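Stinell Linen Services
Automation at the Nisbet Plant: Changes for Finishing Staff
Speaker notes, Isla Skinner, Workforce Planning
Staff briefing, 1/8/18

Opening
Thank everyone for coming, including the early shift, who have stayed on. Confirm that attendance is paid time. Questions may be put at any point.

Slide 1. Where we stand
The Nisbet plant employs 97 people in finishing. On an average day the department folds 2216 pieces of flat linen, of which 1301 are small items: napkins, hand towels and tray cloths. The Fledon project covers the small items only. Sheets and table linen remain on the present line and are not under review.
(Pause. This was the most common question at the Gullovetti site.)

Slide 2. What the project asks of staff
Folding will be taught to the machines by people who fold. Staff who join the teaching group work with handheld grippers and carry out the task at the table at an ordinary pace. The recordings are used to train the folding arms. They will not be used to measure individual speed, and supervisors will not have access to them. Read this sentence twice if necessary.

Slide 3. Changes to jobs
No position in finishing will be removed during the trial. Two new roles will be created: cell operator and quality checker. Both will be advertised internally first. Pay for each is set at the grade above folding. Staff who prefer to stay at the folding tables may do so for the length of the trial.
Be direct about the limits of this commitment. The company has not decided what follows the trial, and staff representatives will be consulted before any decision is made.

Slide 4. The work at the table
Let the audience look at the picture before speaking. Point out the folded cloth, then the two finger pads just in front of it. Mention that a gripper gives much less feel for the fabric than bare fingers do, and that experienced folders should expect to be slow at first.
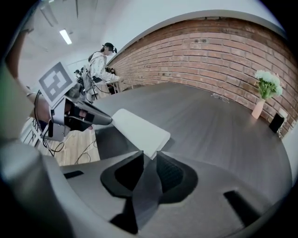
Handheld grippers at the table, with a folded white cloth.

Slide 5. Health and comfort
Sessions are limited to 2 hours per person per day, with a break at the midpoint. Any discomfort in the wrist or shoulder should be reported to the shift lead the same day. Cables are to be kept clear of walkways.

Slide 6. Next steps
Sign-up sheets for the teaching group are at the finishing office. The first trial cell opens in April. Written questions may be left with Workforce Planning, and answers will be posted beside the shift roster.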